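Jestix opens second storage hall in Prikdale

PRIKDALE, August 29, 2018. Jestix, the supplier of small metal and plastic parts for furniture makers, has opened its second storage hall in Prikdale. The new hall has 2,000 square meters of floor and is placed beside the road to Vukasberg. The work on the building was started in June of last year.

With the new hall the company can keep all its parts in one town. Until now, a part of the stock was kept in Vukasberg, and customers had often to wait for two deliveries instead of one. Orders which arrive before 10 in the morning will now leave the same day.

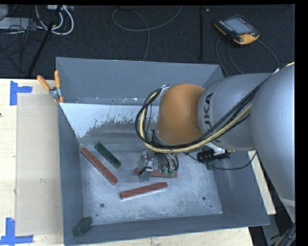
Red bars in a gray metal bin.

"Our customers are mostly small workshops, and they asked us for this since a long time," says Damian Brunner, managing director of Jestix. "I am very glad that we can now give them a clear answer on the telephone when their parts will come."

Jestix has 39 employees. The shelves for the new hall were delivered by the firm Fuchs. The pick-up counter on the ground floor is open also for private persons, who please bring the order number with them.

Shares: 39

Comments (3)

gerda_w: Is the counter in Vukasberg closed now or not? The text does not say.

Tomas P.: Good news. I hope there is more parking than at the old place.

millside: @gerda_w I called them, it stays open until the end of the year.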